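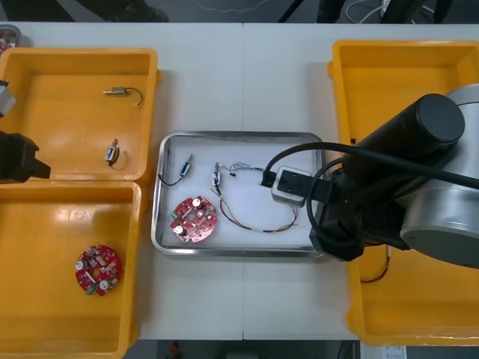 Lok-yiu Lo wrote to me after my July post on parchment paper to say I was being cheap, that the unbleached kind is healthier and browns cookies better, and that anyone who has tried both can tell. I have tried both. I can't tell.

So I bought a roll of the Henao unbleached and a roll of the plain white Kurdale from the store in Sirnonham and used them side by side for a couple of weeks. Same oven, same dough, same sheet pan with a strip of each. The cookies came off looking like cookies. My sister picked the white side as "crispier" and then picked the brown side the next night, and I hadn't moved anything.

The brown paper does look nicer under a loaf of bread. I'll give it that. It also costs a good bit more, and the Henao box says "naturally pure," a phrase I would love to see somebody define. Both papers have a silicone coating, which is the part your food touches. The color underneath is a separate matter, and I haven't seen anything that persuades me it changes my dinner.

Then there's the temperature printed on the box. Mine are both good to 420 or so, and people on the Drasgate recipe board keep telling each other to run it at 450 for pizza because "it only gets a little dark." A little dark and crumbly, in my kitchen. I picked flakes of it off the bottom of a crust for 9 minutes while the cheese set up like glue. If the recipe wants a hotter oven than the box allows, oil the pan.

One more claim I don't buy: that you can reuse a sheet all week. I got 2 batches of plain biscuits out of one before it went brittle at the folds. After anything greasy, once is enough.

Lok-yiu also asked about the precut sheets — those I do like. They lie flat. I still think the price is silly, and the 200-count box won't fit in my drawer.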